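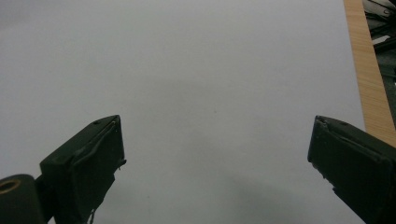 My mother-in-law cleared her kitchen table every night at nine, the way other people lock the front door. I used to think this was a small tyranny. Now I have a table of my own in Brevard, and I've come around to her side, mostly out of exhaustion. Give me a plain white top, matte, a little gray where the light is poor, with a wide stretch of it holding nothing at all, and I feel my shoulders come down an inch.

The magazines disagree. A table, they say, wants a bowl, a runner, a candle and possibly a branch. My neighbor Beca Llewellyn owns a branch. It cost more than my shoes, and it has to be moved to the washing machine before anyone can eat a sandwich.

I do understand the fear. A bare surface looks like you're moving out. It also invites mail. I have seen a table go from clean to 16 catalogs and a bicycle pump in one weekend, and I live with the person responsible.

Still, I'd take a bare top and a nightly argument over the pump. We have 400 square feet. The branch would need its own room.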